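### 3.2 Raum und Gegenstände

Der Spielraum Hetitz ist klein und hat kräftige Farben: eine Wand ist orange, die anderen sind blau, und der Boden zeigt ein graues Marmormuster mit weißen Adern (Abb. 3). Wir untersuchen, wie sich Textilien von einer solchen Umgebung abheben, wenn sie ungeordnet in der Ecke liegen.

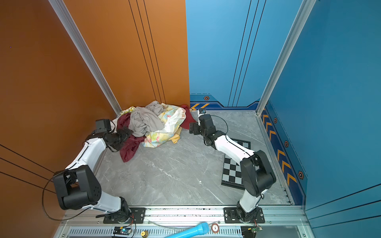 Für die Beurteilung haben wir Stoffe mit und ohne Muster gewählt. Ein hellgraues Kleidungsstück ist auf dem Boden schwerer zu erkennen als ein dunkelrotes Tuch. Bei den geblümten Stoffen waren die Urteile uneinheitlich – besonders dort, wo nur eine Falte sichtbar war.

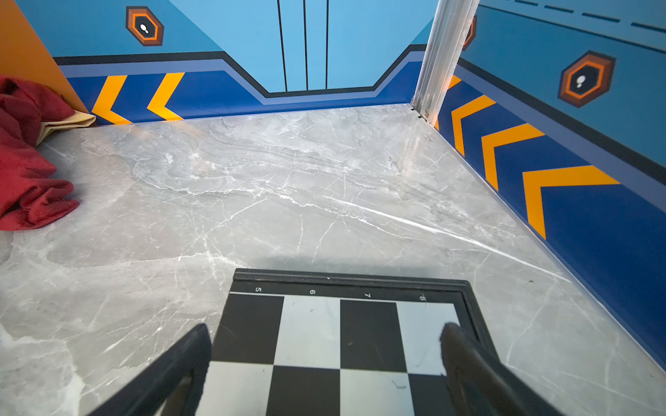 Das Schachbrett dient als harter Gegenstand mit regelmäßigem Muster. Es behält seine Form, auch wenn es schräg liegt, und wurde in den Urteilen fast nie verwechselt. Insgesamt lagen 2614 Urteile vor, davon bezogen sich 476 auf das Brett.

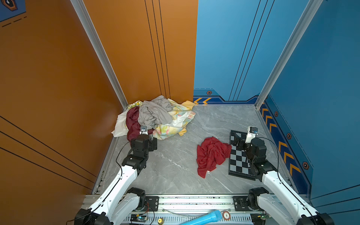 Schwieriger war die Frage, wo ein Haufen endet. Ein Tuch, das am Rand herausragt, zählten wir zum Haufen. Liegt es getrennt auf dem Boden, so wurde es als eigener Gegenstand notiert.

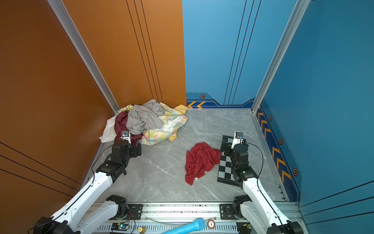 Die gelben bis orangen Pfeile am Wandsockel wurden nicht bewertet. Ihr Einfluss auf die Wahrnehmung der gelben Stoffe wird in Abschnitt 4 behandelt.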